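**Report on the visit to the Ulberg linen rooms, July**

The visit to Ulberg was arranged by Hrefna Skov on behalf of the Hevilmont housekeeping group, and 13 members attended. The party was received at the main entrance on Tuesday at ten o'clock by Eyvindur Fogh, who led the tour throughout. The group wishes to record its thanks to him and to the staff of the sorting hall, who continued their work while answering a good many questions.

The tour began in the sorting hall, where returned linen is separated first by type and then by weight. Ulberg handles 1475 pieces on an ordinary working day, the greater part of them bath and hand towels. Kitchen cloths are kept apart from the start and have their own trolleys, marked in yellow. Members noted that the aisles were wide and well lit, and that the floor had been repainted after the flooding in the spring.

From there the party moved to the folding rooms. Mr Fogh explained that the house fold is in thirds along the length and then in half, with the label turned inwards. Hotel customers may ask for a rolled finish instead, and Jusley, the largest of them, has done so for its pool towels. Striped pieces are laid out flat before folding so that the stripes can be brought into line with the edge of the table. Mrs Skov asked whether this slowed the work. She was told that new staff find it tiresome for the first week and seldom mention it afterwards.
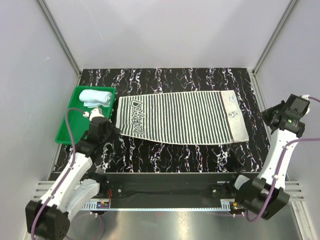 *Folding area: striped towel laid flat, with a pale blue towel in the green tray.*

Trays are used for finished pieces and are carried to the shelves when full. The colours correspond to delivery routes, green being the northern route. Some discussion followed on whether Hevilmont should adopt a similar arrangement in place of its present paper slips. The group's view was favourable, although the cost of trays for both floors would need to be established first.

The last part of the morning was given to the store. Shelving runs the full length of the building and is numbered from 1 to 79, with spare stock kept on the upper levels. The Weerasinghe cupboards, fitted last year for table linen, have slatted doors and were much admired. Two members asked for the measurements, and these will be sent on to them.

Coffee was served in the staff dining room at noon. The group was given a sample pack of cloths, now held in the Hevilmont office, where members may look at it on request. A return visit by Ulberg staff has been proposed for the autumn.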